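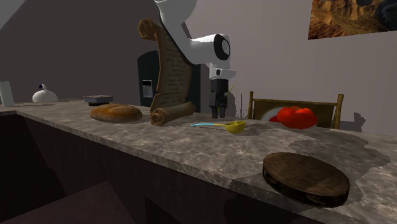 Wolleo, a developer of test software for robot arms, today released the results of its first side-by-side comparison of gripper controllers in a simulated kitchen. The comparison ran two controllers, Vultberg and Peixoto, through the same set of pick-and-place jobs on one arm with one two-finger parallel gripper. All of the work was done in simulation. The test counter is crowded on purpose, with a loaf of bread, a thick round cutting board, a tall parchment scroll and a ladle with a long, thin handle all within a short reach of the fingers. The company said a bare table gives high scores to almost any controller and tells a buyer very little.

Category: Product News / Robotics & Automation

Oct 26, 2020

The comparison covered 3738 grasp attempts, split evenly between the two controllers. Each controller worked through 123 counter layouts. A layout fixes where every object stands at the start of a run, and both controllers received the same layouts in the same order. Wolleo did not retune either controller between layouts. The default settings supplied with each package were used from the first run to the last.

Attempts were scored on three points: whether the fingers closed on the requested object, whether the object stayed held during the lift, and whether any other object was moved along the way. An attempt that picked up the right object but pushed a neighbor was recorded as a partial result and reported separately.

Peixoto finished with the higher number of clean grasps. Vultberg was faster from the start of the approach to the close of the fingers, and it moved neighboring objects less often when the approach was straight down. When the approach was tilted, the two were close enough that Wolleo is not naming a leader.

"We had customers asking which controller to use, and the only numbers we could give them came from different arms, different grippers and different rooms," said Sofia Cordeiro, head of testing at Wolleo. "So we held the arm and the gripper still and changed the controller. I expected the handles to be the hard part. The low, rounded things gave us more trouble."
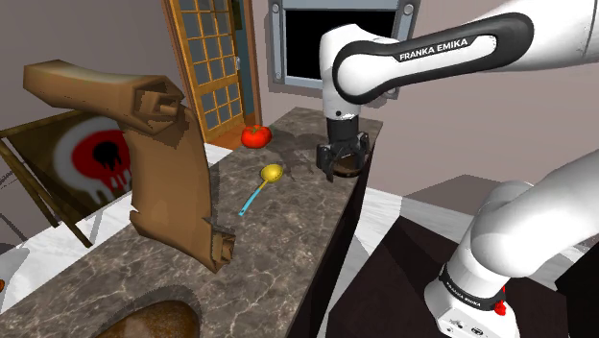 Low objects made up a separate section of the test. A parallel gripper has to bring its fingertips very near the counter to get hold of them, and a small height error means either a missed grasp or a collision with the stone. The Franka Emika arm used in the comparison works over a long marble countertop, and a typical case is a small, dark, rounded object held between the fingers just above the surface, with a yellow-bowled spoon lying a short way off and a red tomato farther back. Peixoto slowed down sharply at this height. Vultberg kept its speed and recorded more contacts with the counter.

Wolleo set aside 182 attempts after review. In these cases the simulator reported a held object while the fingers were overlapping it, a known problem with thin shapes. The attempts were run again with a smaller time step, and the second set of results replaced the first in the published tables. Both sets are included in the download.

Scene setup and playback were handled by Beto, the company's tool for building test rooms. Beto stores the position of each object, the camera views and the controller commands in one file, so that a run can be repeated by someone outside the company. It also lets a user swap in a different gripper model without rebuilding the room. Camera placement was the same for both controllers. Neither was given the true object positions, and both had to work from the camera views.

The comparison has limits. The simulated counter has a single friction value, and the objects do not bend or leak. Only one gripper was used, and the results should not be read as a forecast for suction cups or three-finger hands. Wolleo has not yet repeated the jobs on a physical arm.

"People should read the failure tables first," Cordeiro said. "If your work is mostly tall objects with space between them, either controller will do. If you are picking small things off a hard surface, look at the contact counts before you choose."

A second round is planned for January. It will add a wider set of fingers, two more camera positions and 6 new rooms, including a workshop bench and a pantry shelf. Developers of other controllers may submit their software for that round. Submissions must run without an internet connection and must accept the Beto file format.

The full tables, the layout files and recordings of all attempts are available from Wolleo on request at no charge. Beto is sold under a yearly license, with a free version for schools and for individual use.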